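Manual de instalação e uso -- Estação de arrumação Zomov de dois braços

Secção 8. Tarefas de arrumação: o que a estação faz e como a preparar

8.1 Âmbito desta secção

Esta secção trata da arrumação de objetos leves sobre uma mesa: cestos, tabuleiros, caixas abertas e recipientes semelhantes. Aplica-se a estações com o módulo de tarefas Felance ativado. Se o módulo não estiver ativado, o menu "Arrumação" aparece a cinzento e deve ser introduzida a licença (ver secção 3).

Quem compra a estação pergunta quase sempre se ela já pode substituir uma pessoa nas tarefas de casa ou da oficina. A resposta, na versão atual, é não. A estação endireita um cesto caído, empilha recipientes do mesmo tamanho e leva um objeto de um lado ao outro da mesa. Faz isto devagar e precisa de alguém por perto. Não limpa, não dobra roupa, não separa lixo e não decide sozinha o que é para guardar e o que é para deitar fora.

Nos ensaios de aceitação feitos na oficina Witenby, sob a responsabilidade de Marijke Peeters, foram registadas 2166 tentativas de pega. Os objetos opacos de bordo rígido deram os melhores resultados. O plástico transparente ou fumado ficou bastante atrás, e a diferença mantém-se com todas as pinças fornecidas. Tenha isto em conta ao escolher as primeiras tarefas.

8.2 Antes de começar

1. Confirme que a base de cada braço está bem apertada à estrutura da mesa.

2. Verifique os cabos ao longo dos braços. Devem acompanhar o movimento completo das articulações sem esticar e sem prender no bordo da mesa.

3. Retire da mesa tudo o que não faz parte da tarefa. Se algum objeto tiver de ficar, marque-o como "Fixo" no menu Objetos. Um objeto marcado como fixo é contornado pelos braços, mas não é protegido contra a queda de outro que lhe seja largado ao lado.

4. Deixe o botão de paragem ao alcance da mão. O operador não deve ter de passar por cima da mesa para lhe chegar.

5. Ligue primeiro o controlador e só depois os braços. Espere que o indicador fique verde nos dois.

CUIDADO: Não ponha as mãos na mesa enquanto o indicador estiver verde, mesmo com os braços parados. Um braço em espera pode retomar o movimento sem aviso sonoro.

8.3 Registar os objetos

1. Abra Arrumação > Objetos > Novo.

2. Coloque um único objeto no centro da mesa, de pé e com a abertura para cima.

3. Prima "Registar" e espere pelo fim da leitura.

4. Rode o objeto um quarto de volta e repita. São precisas 8 leituras por objeto: quatro de pé e quatro deitado.

5. Dê-lhe um nome curto. O nome não pode ter mais de 27 caracteres, espaços incluídos.

Objetos iguais são registados uma só vez. O módulo trata todos os exemplares como intermutáveis, pelo que não é possível pedir "o segundo cesto". Se precisar de os distinguir, cole uma etiqueta Dijkstra na face exterior de cada um e registe-os em separado.

NOTA: Nas peças transparentes, os reflexos das luminárias podem ser lidos como bordos. Se o contorno no ecrã não coincidir com a peça, mude a iluminação e faça novo registo. Corrigir o contorno à mão raramente compensa -- a leitura seguinte volta a trazer o erro.

8.4 Definir a tarefa

1. Abra Arrumação > Tarefas > Nova.

2. Escolha os objetos a mover na lista dos registados.

3. Marque a zona de destino no ecrã. A zona deve ficar ao alcance de pelo menos um dos braços. Se só um a alcançar, o outro passa-lhe os objetos a meio da mesa.

4. Escolha a ordem. Em caso de dúvida, comece pelos objetos mais próximos do centro, para abrir espaço de manobra.

5. Execute a tarefa uma vez em modo lento, do princípio ao fim.

6. Se não houver contactos indevidos, grave a tarefa.

Uma mesa com muitos recipientes e pouco espaço livre é um caso difícil para esta versão. Divida o trabalho em tarefas mais pequenas, por tipo de objeto.
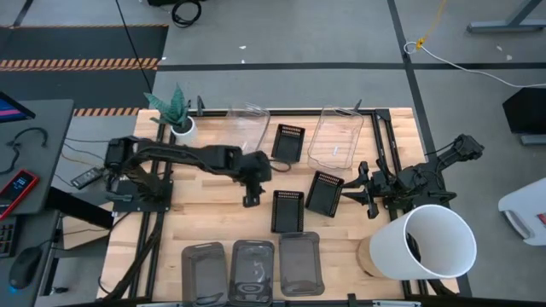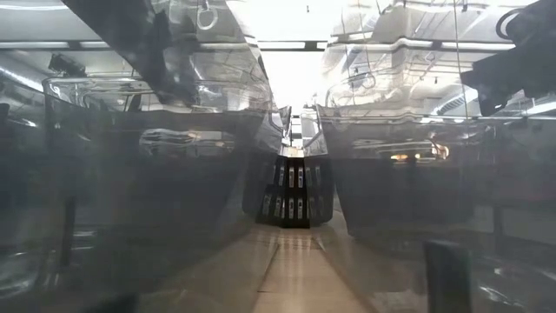

8.5 Problemas frequentes

A pinça fecha no vazio. O objeto foi lido fora da sua posição real. Repita a calibração (secção 5) e, se o erro se mantiver, apague o registo do objeto e faça outro.

O cesto sobe e cai logo a seguir. A pinça apanhou o bordo só pela ponta. Aumente a profundidade de pega um nível de cada vez. Acima do nível 2, os cestos de rede fina podem ficar deformados.

Dois tabuleiros vêm agarrados. Acontece com tabuleiros encaixados. O módulo não os sabe separar. Prima Pausa, espere que o indicador fique amarelo, separe-os à mão e prima Continuar.

Os braços param frente a frente. Cada um espera que o outro liberte o espaço. Passados alguns segundos o controlador dá prioridade ao esquerdo. Se isto se repetir na mesma tarefa, altere a ordem dos objetos.

A tarefa termina com objetos por arrumar. O módulo desiste de um objeto ao fim de três tentativas e passa ao seguinte. A lista dos que ficaram está em Tarefas > Histórico. Arrume-os à mão ou reposicione-os e execute de novo.

8.6 Uso sem vigilância

O uso sem vigilância não é permitido na versão atual, nem de noite nem em períodos curtos. Uma peça que cai ao chão não é recuperada, e a estação continua a trabalhar como se ela ainda estivesse na mesa. A próxima atualização do módulo, prevista para dezembro, acrescenta um aviso sonoro para estes casos -- a regra da presença do operador mantém-se.

Para desligar no fim do trabalho, siga a secção 9.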